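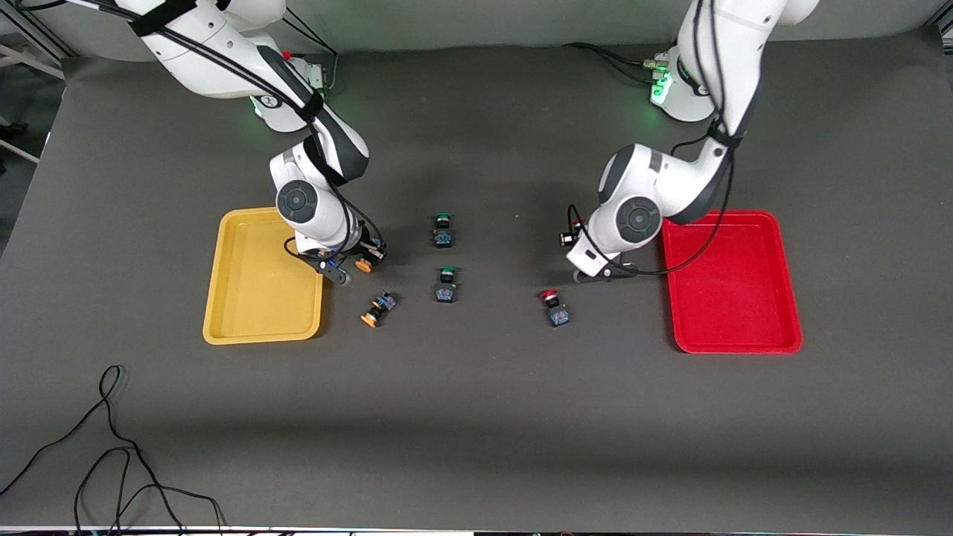

Two robot arms at the Darkix workshop, one with an orange-capped push button in its gripper. The yellow and red trays are for sorting.

Darkix Says 4000 Demonstrations Will Teach Its Robots to Sort Switches. Some Customers Want to See a Test First.

April 16, 2026

Darkix has been collecting examples since February for a system that is supposed to learn how to sort industrial push buttons into trays, and the company says it is now at 1690 recorded runs out of a planned 4000.

The setup is plain enough. Two white arms share a dark gray table, with loose buttons between them and a tray on either side. An operator guides the arms through the job, the movements and camera footage are saved, and someone resets the table for the next run. The recordings are then used to train software that Darkix hopes will do the work without the operator.

Ettore Carbone, who runs the project, said the switches were picked on purpose. They come with different caps, they stand up or fall over, and they are awkward to grip from the side.

"If it can deal with a button lying down, it can deal with most of what comes off a parts bench," Carbone said.

That is a big claim, and so far there is little to back it up. Darkix has not published a success rate, and Carbone would not give one when asked. He said early versions of the software had been run on the same table where the examples were recorded, with the same trays and the same lighting. The company plans to try a second site but has not named it.

Tuva Nordin, a production manager at the panel builder Hedlund, visited the workshop earlier this year and came away unconvinced. Hedlund sorts returned switches by hand, a job she said takes one person about 2 hours a week.

"I saw a patient operator doing nice, slow work," Nordin said. "I asked what happens with a cracked cap or a bag of mixed parts from a supplier they've never seen. The answer was more data."

She also asked how many of the recordings would be thrown out. Carbone said runs with dropped parts or long pauses are marked and kept - the team has not decided whether they help or hurt.

Solveig Magnusson, who trains the four operators, defended the slow pace. Operators are told to vary which arm they use and where the buttons start, she said, and it took most of February to break them of the habit of laying everything out in tidy rows.

"You look back at the first weeks and it's the same pick over and over," Magnusson said. Those recordings are still part of the 1690.

Darkix has not set a price for the finished system or said when it will be for sale. Carbone said the remaining runs should be done by the end of the year - a date that assumes the current pace holds. Hedlund has no order in place.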